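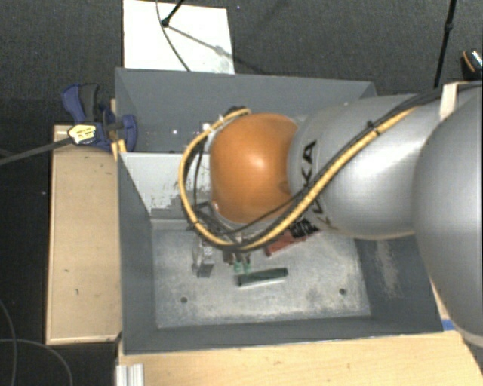
Forum: Sheds, Workshops and Garages
Thread: Metal bins on the bench – paint them, line them or leave them?

drillton_dee
Evening all. I've finally got round to sorting the bench in my half of the garage and I've gone for open metal bins with sloping sides, the grey sort with a bare galvanised bottom. I love them! You can sweep your hand up the side and the little bits come with it, which I never managed with the square plastic tubs. My trouble is the paint. It rubs through on the walls wherever things get dragged over, and I've got a whitish patch on one already. Do I repaint, line the thing with something, or stop fussing and have a cup of tea?

RodrigoHenriques
Cup of tea first, Dee. I've had mine on the bench since I moved to Fudham and the left side of every one is scuffed, as I'm left-handed and always come in from that way. I did repaint one, very carefully, two coats and a lovely finish, and it was scuffed again by January. Now I leave them be. A worn patch does no harm that I've ever noticed, and I rather like the look of it.

sketik
I'll have to disagree with Rodrigo there (sorry!). Leave it on a steel bin in an unheated garage and you'll get rust along the top rim, where your sleeves and the damp both get at it. Rub it down, wipe it, a thin coat of metal primer and then whatever grey you can find. An evening's work, and most of that is waiting about.

RodrigoHenriques
The rim, yes, I'll give you the rim. I was talking about the walls.

meireles_again
Can I put in a word for lining? I cut a piece of old rubber mat for the bottom of mine and it's so much quieter. Small metal blocks landing on a bare plate used to set the dog off every time. It cost me nothing and it lifts out for a shake.

sketik
Doesn't the mat cover the holes, though? Mine has a couple of small ones in the bottom plate and I'd want them kept clear so the dust and drips can get away.

meireles_again
Ah. Yes, it did, and I went back and punched the mat to match – not very neatly, but it does the job.

drillton_dee
This is all so helpful, thank you. Another one while I've got you: the bench top is a pale wood and I'm worried about the bins marking it. Do you put anything underneath?

RodrigoHenriques
Felt pads, the sort for chair legs. A pack of 20 did all of mine with a few left over for the kitchen stools, which had been driving my wife up the wall.

sketik
Felt soaks up oil. I'd use a thin offcut of board and throw it away when it gets grubby.

drillton_dee
Right, primer on the rims, walls left alone, and I'll try felt under one and board under the other. Kettle's on.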